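Apprentissage par démonstration — notes de cours
Séance 4 : constitution du jeu d'exemples
Support rédigé par Sayaka Arai, travaux pratiques encadrés par Riku Takeda

4.1 Rappel

Une démonstration est une suite de couples (observation, action) enregistrés à pas constant, du début de l'épisode jusqu'au signal de fin donné par l'opérateur. L'observation comprend l'image de la caméra fixe et la configuration articulaire ; l'action est la consigne envoyée au bras au pas suivant. On note D l'ensemble des démonstrations retenues et π la politique estimée par clonage comportemental.

La politique n'est évaluée de façon fiable que sur des états proches de ceux de D. Une petite erreur de prédiction déplace le bras vers un état peu représenté, où l'erreur suivante est en général plus grande. Le soin apporté à la collecte pèse donc souvent davantage que le choix de l'architecture.

4.2 Tâche de référence

La tâche du TP est un rangement : saisir un cube désigné par sa couleur et le déposer dans le panier désigné par la consigne (« avant » ou « arrière »). L'épisode est réussi si le cube repose au fond du bon panier et si la pince est dégagée.

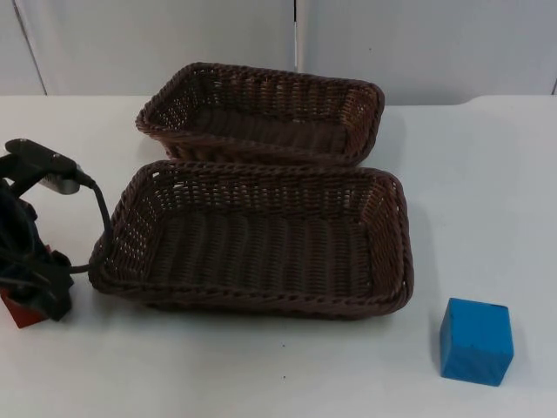

La variabilité des conditions initiales se règle avant l'enregistrement. On tire au sort la position de chaque cube dans la zone accessible, puis l'ordre des consignes. Les deux paniers, tous deux en tressage brun foncé et presque bord à bord, ne se distinguent guère que par leur position ; la consigne doit donc être codée explicitement et jointe à chaque épisode. Le cube bleu, isolé à droite du panier avant, constitue un cas facile. Le bloc rouge, en partie masqué par le bras sur la gauche, oblige à traiter l'occultation : l'historique des observations devient utile, une image seule ne donnant pas la pose complète de l'objet. On surveillera aussi la boucle du câble noir, très proche du rebord gauche du panier avant, lors des descentes de ce côté.

4.3 Protocole

Chaque binôme enregistre 18 épisodes par consigne. Le jeu commun, hébergé sur le serveur Undus, compte 1369 épisodes bruts, dont 800 servent à l'entraînement du modèle de base. Un épisode est écarté dans les cas suivants :
— perte d'images ou désynchronisation entre caméra et codeurs ;
— consigne manquante ou incompatible avec le panier atteint ;
— contact du bras avec un panier entraînant son déplacement.

Les reprises après une saisie manquée sont conservées et étiquetées « correction ». Elles couvrent des états que les trajectoires parfaites ne visitent pas.

4.4 Partition

La séparation entre entraînement et validation se fait par session, jamais par image. Deux images voisines d'un même épisode sont presque identiques ; les répartir dans les deux ensembles conduit à sous-estimer l'erreur. Les sessions de la salle Ogura sont réservées à la validation.

4.5 Travail à rendre

Tracer l'erreur de validation en fonction du nombre d'épisodes, par paliers croissants, avec 10 initialisations par palier. Commenter séparément les consignes « avant » et « arrière ». Rapport à déposer sur Undus avant la fin du mois d'octobre.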